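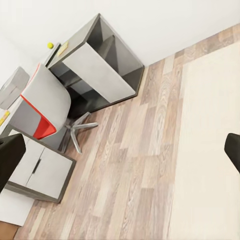
Ticket log: sim cell fails our own clearance rules
Posted by Wiebke Harms, February

Okay, opening this one myself because I wrote the rule sheet it breaks (yes, I know). We run every new layout in simulation before Bumau lets us near a real cell, and the checker, Cevano, keeps throwing rule 31: "tool inside keep-out volume at idle." Out of 201 idle checks on the home office layout, all 201 failed. That smells like setup to me – real motion problems are never that tidy.

First try: reran with the same seed. Same flag, same message, so at least it's repeatable.

Second try: I went through the furniture. Our rule says anything a person could sit on or walk around gets its own keep-out box, and that includes the office chair, because chairs get turned and pushed about. The chair's box had been made once, with the chair facing the desk, and then somebody rotated the chair and left the box where it was. Fixed that, reran, still rule 31. Grr. Good catch anyway, and it's going on the checklist.

Third try: turned off the keep-out boxes one at a time. Boring, but it works! With the tabletop box off, the flag goes away.
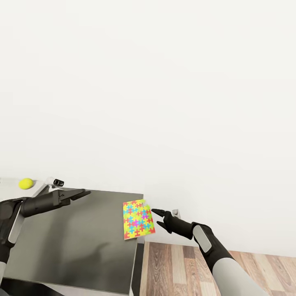 So the tabletop it is. We ask for a clearance band over any work surface, and the arms may only enter it once a task has been declared. The puzzle card is listed as a task object and the ball isn't, so reaching for the card is fine and going after the ball should stop the run. All good on paper. But the Wudia exporter writes heights in millimeters and Cevano reads meters, so our band of 0.878 came in as 878. No wonder both grippers were "inside" it at idle.

Fix: set the units in the export profile and reran all the idle checks. Zero flags. Then I moved one gripper into the band on purpose with no task declared, and it flagged right away. Please do that second part too, everyone – a checker that has gone quiet could just as well be switched off.

Rule sheet changes: units go in the file header, and moving furniture means rebuilding its box in the same commit. Leaving this open until the long run of 3,000 finishes.

Comments (3)

abubakari_ops: Same units thing bit us on the Abubakari layout. Can you share the export profile?

Wiebke Harms: Sure, it's in the shared folder, next to the checklist.

mk_cell4: Does the rug need a box?

We use cookies to keep you signed in. Accept | Settings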